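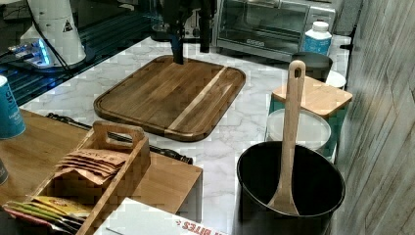 The arm's finger down on the cutting board, with the toaster oven behind.

Workplace Kit > Kitchens and Canteens
Reviewed by Sarmīte Šimkus, September
6 min read

The Gallegos is a single arm with a two-part controller and a subscription for the software. It is sold to small staff kitchens, the sort that feed an office or a workshop and have one or two people on shift. Ours is at Flanano, a packaging firm in Plillville, where I run the kitchen with Ivars Kazlauskienė. We have had the arm for one full season of lunches and this is what I would tell another kitchen thinking of getting one.

What it is meant to do

The sales sheet lists a lot of jobs. We use it for four. It moves boards and tubs between the prep counter and the pass, it wipes down the board between jobs, it stirs, and it clears the counter at the end of service. It does not use a knife. There is a chopping add-on, which we did not buy, and I have not seen it running anywhere, so I can't say anything about it.

Setting up

Allow two days. The fitting took a morning and the rest was teaching. You teach it by taking hold of the arm and moving it through the job, then pressing a button at each point where it needs to stop. Ivars did most of this and picked it up faster than I did. The handbook is 199 pages and we used the chapter on saved positions and the one on cleaning. The others can wait.

The arm hangs over the counter, so it takes no worktop space, but it does want clear air. Anything tall in the middle of the worktop has to go somewhere else. We moved the storage canisters and the toaster oven to the back and they have stayed there. I knocked my head on the elbow twice in the first week. The elbow cover is padded and it stops when touched, so no harm done, but if you are tall have it fitted a bit higher than the fitter suggests.

How it does the jobs

Wiping is the best thing about it. It goes over the board in straight passes from the top edge down and it does not skip the corners. Boards with a juice groove need a second pass with a narrower pad, and you have to teach that separately. A heavy wooden board stays put while it works. Our thin plastic ones slid until we laid a damp cloth underneath.

Carrying is good with anything that has a straight side. Square tubs, no trouble. Round tubs with smooth lids are less sure and it has dropped three, all of them shut, thankfully. Bowls we carry ourselves.

Stirring is all right for porridge and soup. With anything thick it stops and shows a load warning, and somebody has to come over and clear it. A long wooden spoon works better than metal in our pots and makes far less noise. For stew we stir by hand.

Clearing up is slow. It takes the arm twice as long as it takes me. It runs after we have gone to sit down, though, so I stopped minding.

What changed for us

I was told the arm would save one person's hours. It has not, and I would be wary of any kitchen manager who signs for it on that basis. The hours moved. Before, the last part of the shift was all wiping and putting away, and the first part was a rush. Now Ivars starts on the next day's vegetables at half past one and the mornings are calmer. We do a second hot dish most days, which we could never fit in before.

Ivars was not keen to begin with. He has worked in kitchens a long time and he thought his job was being measured up for it. Management put in writing that no hours would be cut for the first year, and that helped more than any demonstration did. I would ask for the same in writing before anything is delivered. He is now the one who teaches it new jobs, and he was given a pay grade for that after I raised it. I had to raise it more than once.

Some things got worse. We talk less while we work. When the arm is moving you each keep to your own side of the counter, and a lot of small chat used to happen across the board. There is also a new sort of tiredness from half-watching it. Ivars finds that harder than I do. We now switch it off completely for the busiest stretch of service, and both of us prefer that.

The other change is tidiness. The arm expects things where they were when you taught it. A knife left along the counter edge, or a box of snacks put down for a minute, and it pauses and waits. You learn to put things back, or you spend your day pressing Resume. Agency staff who come in for a shift find this annoying and I don't blame them. We marked the fixed spots with tape, which helps.

Cost and upkeep

The software is 199 a month and the yearly service is 831 on top, which covers the visit and new seals but no finger pads. Pads come in packs of 3 and we go through a pack every couple of months. The first service visit was late, and the engineer had to come back with the right seals. Error codes are looked up on the website. The one we see most is 922, which means it cannot find its starting position. Switching off at the wall and on again clears it nearly every time.

We also tried the Sedov arm on a short loan before buying. It is quicker and quieter, and it grips round tubs better. It was also a pain to clean, with an open joint just above the gripper that caught flour, and teaching it meant using a tablet with floury hands. For a kitchen that only carries packed goods I would look at the Sedov first. For wet prep, the Gallegos.

Good points

Wipes boards properly
Easy to teach by hand
Stops at a light touch
Takes no worktop space

Bad points

Drops round tubs
Cannot manage thick food
Service is dear and ours came late
Needs everything in its set place

Would I buy it again? For a kitchen with two regular staff who want it and will be paid for looking after it, yes. With a different crew in every week I would leave it, as the teaching and the tidiness both depend on people who know the counter. We have renewed for another year, and Ivars is trying to teach it to stack trays.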